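3.2 Layout of the parts board and the form of the pieces

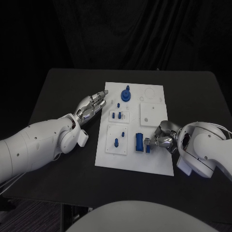

Figure 3. Parts board with blue test pieces on the dark table.

The layout of a board of this type is rarely discussed in the literature, although it decides much of the difficulty of the task. In our earlier work with the Netach set, we placed all pieces at equal distance from each other, and the results told us more about the spacing than about the pieces. For the present study we therefore prepared a new layout, which we call Steltance, and in this section we explain the choices behind it.

The first choice concerns the color. The board is white and the pieces which must be handled are blue, so that the edge of a piece is easy to find from most directions. Small white pegs are also present on the board. They have low contrast against the surface, and they are more difficult to find than the blue ones, even when the size is similar. We keep the two groups separate in all tables, and a mean over both groups is never reported. The table under the board is dark, and the outer edge of the board can be seen clearly against it.

The second choice concerns the size. The round knob is the largest of the standing pieces near the top center. It has a wide base and a narrower peg on top, and so it offers two different places for a grasp. In the trials we record which of the two was used, but we do not tell in advance which one is preferred. The small blue peg stands directly below the knob. A grasp of this peg must leave the knob in its place, and a trial in which the knob is moved is counted as a disturbance, also when the peg itself was taken correctly.

The narrow block is treated as a separate class. It is small, and the fingers have to come close to the board surface in order to close around it. Contact between a fingertip and the board is allowed during this grasp. In the Cillance protocol such contact was counted as an error — we found this rule too strict for low pieces, and we did not follow it.

The third choice concerns the engraving. Thin circles of different size are marked on the board, and they are faint on purpose. A deep groove would catch the edge of a piece and change the way it slides. For the placing trials, the distance between the center of the piece and the center of the circle is measured after the hand is withdrawn.

In total, 1,277 trials were started with this layout in July. We excluded 22 trials in which the board was shifted before the first contact, and 1,255 trials remain for the analysis. The order of the pieces was changed after every 11 trials. The position of the board on the table was checked at each change, following the procedure of the Hájek report, with one difference: we corrected the board only when the shift was visible by eye. Small errors of position may therefore remain in the data, and we return to this question in Section 5.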